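June 17, 2024

Up at six. Rain in the night, dry by breakfast. Went through the licensing papers again before the phone started, as I wanted the figures straight in my head for the meeting at Cendside this evening.

There are 3,929 shotgun certificates on the books for the district. Of those, 1,952 are either past their renewal date or will be by the end of September. The licensing office says it can't clear them before then. It has said so in writing, which is more than we got last year. What it proposes is a blanket extension for everybody in the queue, with no visit and no call to the doctor, and then to catch up when it has the staff.

I don't like it. I've held a certificate for thirty-one years and I've never minded the visit. A man came, looked at the cabinet, checked the bolts, asked how things were at home and had a cup of tea. It took forty minutes. The last time, nobody came. I had a form and a box to tick to say that my cabinet was where it had been before. It was, but I could have ticked the box if it was in the river.

The same office is asking for new powers over storage. They want a second lock on every cabinet and a log of every time it is opened. I read the draft twice and I can't find who is meant to read the logs. If they can't get out to look at one lock I don't see how they will look at two. I wrote that down on the back of the draft to say this evening, and then crossed it out for sounding clever, and then put it back in.

Late morning I drove over to the Holmgren range to drop off the targets and pay my half year. Four cars there. The 100 yard lane is shut again with water standing at the butts end. They had a pump going but it was only moving it from one side to the other. Shot two details at the short lane, nothing worth keeping. My left shoulder is stiff and I was snatching. Cleaned up and was away by one.

Talk there was all about the fees. The fee is meant to cover the cost of the work, and when it went up we were told the extra would pay for four more enquiry officers. There are now two fewer than before it went up. I asked where the money had gone in a letter in March and had a reply in May that thanked me for my interest. I've kept the reply. One of the lads said we ought to withhold the fee, and I said that would only leave us without certificates and them with a reason. He took the point but he wasn't happy with it.

Stopped in Zovska on the way back for diesel and a loaf. The notice about the surrender week is still up in the shop window, although surrender week was over a fortnight ago. I know they took in a good pile of air rifles and somebody's grandfather's revolver. Fine. I'm in favour of it, for what it does. But it went out in the paper as a blow against crime, and I would like to know how many of the people who handed something in had ever been in trouble in their lives.

Then home and a few hours of nothing much. Did the accounts. Cut the sandwiches early.

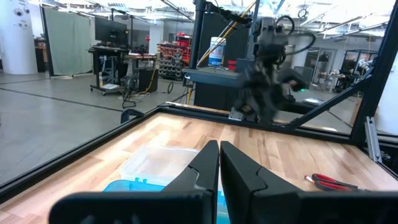
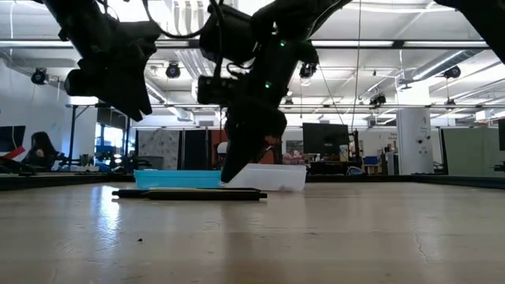
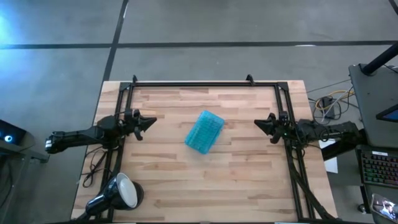
Left for Cendside at twenty past six and got the last space by the library. The hall was fuller than I expected. All the chairs were taken and people were along the back wall. Mostly farm people, some from the clay ground, and a row near the front from the Zulinier estate side, where they had the break-in over the winter. I'm glad they came. It's easy to have one of these evenings with only certificate holders in the room, all agreeing with each other.

The licensing office had sent two people and a set of slides. The slides had a great deal in them about the journey the office was on. The waiting figure was on the ninth slide, in small type. There was a bit of noise when it came up. The woman presenting let it die down and then carried on, and I thought she did well. It wasn't her doing and she was the one stood there.

Questions took over an hour. The first few were people wanting to know about their own renewals, which she couldn't answer, and it used up time. Then a man from Zulinier stood up and asked about the break-in. Two guns were taken from a house there in January. The person charged was already banned from having any firearm at all, after a sentence for something else. He was found with one of the two guns in a car. The possession charge, the one with the long sentence attached, was dropped before it got to court, and he pleaded to the theft. He had a suspended sentence and was home the same day.

The man asked why. He didn't shout. The answer was that charging decisions are not for the licensing office, and nobody from the prosecutors had come. They had been asked. So that was the end of that, as far as the meeting went.

This is what bothers me most, and I want to get it down while I remember it properly. There is a law that says a banned person can't have a gun. It has been there a long time and everyone agrees with it. When it was broken in the plainest way, with the gun in the boot, it was put to one side to save a trial. And in the same six months we have had a consultation on storage, another on cartridge quantities, and a letter about doctors. All of those land on people who are already filling in the forms. I don't say they are all bad ideas. The doctor one I would support if the surgeries had the time to do it.

I had my turn near the end. I asked whether the office would object if the visits were kept for anyone with a new address, a change at home or a first renewal, and the extension given only to the rest. That way the officers they do have would be going to the doors that matter. She wrote it down and said it would be looked at. I also said the thing about the two locks, and it got a laugh, and I was sorry then that I'd said it. It made the whole question sound like a grumble.

There was one woman at the back who spoke after me and said she had no gun, didn't want one near her, and wished there were fewer in the district. She said she was alarmed that half of the certificates were going out of date and the answer was to pretend they weren't. I agreed with her more than with most of the people sat round me. I tried to find her afterwards to say so but she had gone.

A petition was going round at the door. It asks for the dropped charges to be reported every quarter, by offence, with a reason given. It needs 2,000 names for the council to have to debate it. I signed it and took three blank sheets for the range. I'd like to see the wording tightened up, as "firearm-related" could mean anything, but it's been printed now.

Home by ten. The road was shut at the level crossing and I had to go round by the top. Saw a barn owl on the way, low over the verge, the first since spring.

Had the last of the ham. Wrote out a rough letter to the prosecutors' office asking three things: how many banned-person possession charges were laid in the district last year, how many were dropped, and who signs it off. I'll copy it fair tomorrow. I don't expect to be told who signs it off but the first two ought to be public anyway.

Also need to look out my own certificate and check the date. I have it in my head as next spring, but I've sat in a hall all evening going on about other people's renewals and I'd look a fool if mine was in the pile.

To do:

- letter to prosecutors, first class
- petition sheets to the range, and a pen on a string
- ring about the shoulder
- cartridges, not before the price list comes
- ask if the pump at Holmgren wants a longer hose

Wind has got up a bit. Bed.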